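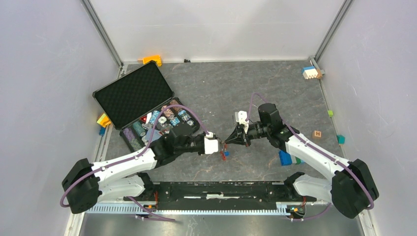 Trerkia 300 bench enclosure, white walls with gray marble-patterned floor panel.

The Trerkia 300 is a three-sided work enclosure for handling, sorting and checking small articles. Left, right and back walls stand around a single floor panel, and the front is left open for access. Aluminum profiles run up the rear corners. A slotted rail extends along the front, below the floor panel, with regular rectangular openings that accept standard T-head fasteners.

The enclosure ships flat. One person can assemble it, although fitting the back wall is easier with two. Shipping weight is 22 kg, including fasteners and the hex keys.

Floor panel

The panel carries a gray marble pattern with fine veining. It is supplied in one finish only. Customers who sort mixed hardware have asked for plain white, and we tested it, but polished metal parts were harder to pick out against it under overhead light. The pattern also makes light scuffing less obvious over a long service interval.

The panel lifts out after the four corner clips are released. Order replacements under part number 290. Panels made before September use the older clip, so state the clip type when ordering.

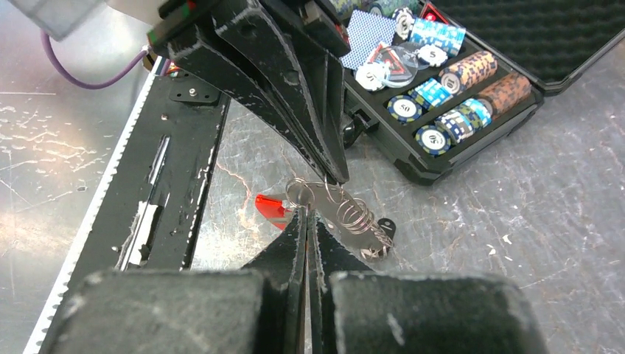 Small articles are the usual load: key rings, split rings, springs, plates, short lengths of wire. Set them down; do not drag them. Sharp edges on stamped parts will mark the surface finish, and the marks cannot be polished out. Hard plastic pieces can be slid without damage if the surface is free of grit. Wipe with a damp cloth and a neutral detergent. Do not use acetone or abrasive pads on the panel or on the walls.

Where ring and spring assemblies are sorted every day, fit the Treltden mat, part number 62. The mat is cut to clear the corner clips and does not need adhesive. It raises the working height slightly — check any fixed stops before use.

Walls

The walls are opaque and light-colored, with a matte inner face. Each wall seats in the slot of the adjoining profile and is held by a retaining strip. Walls can be changed one at a time with the rest of the enclosure in place. No tools are required for the back wall. The side walls need the 4 mm key.
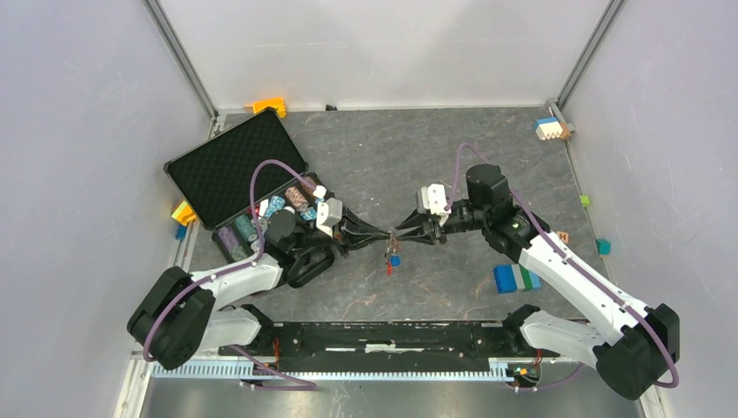 Hard cases with raised lids can be opened on the panel. Place the case at an angle if the lid would otherwise meet the wall, and allow the lid to reach its own stop. Foam-lined cases, including poker chip cases with slotted trays, should be set down on a clean surface, as egg-crate foam picks up debris readily. Toy blocks and similar loose parts may be kept toward the edges of the panel.

Lighting

No lamp is included. The Hrubý clip lamp fits the rear profiles and is sold separately. Other lamps can be used if the clamp does not bear on the wall itself.

Supplied with the enclosure

Three walls
One floor panel, gray marble pattern
Aluminum profiles with end caps
Front rail, slotted
Fastener pack and hex keys
Assembly sheet

Ordering

The Trerkia 300 is sold through Motska. Spare walls and panels leave the warehouse each Thursday. Questions on fit, older clips or nonstandard cases go to Vilém Kollár in technical sales — include the serial number from the label under the front rail.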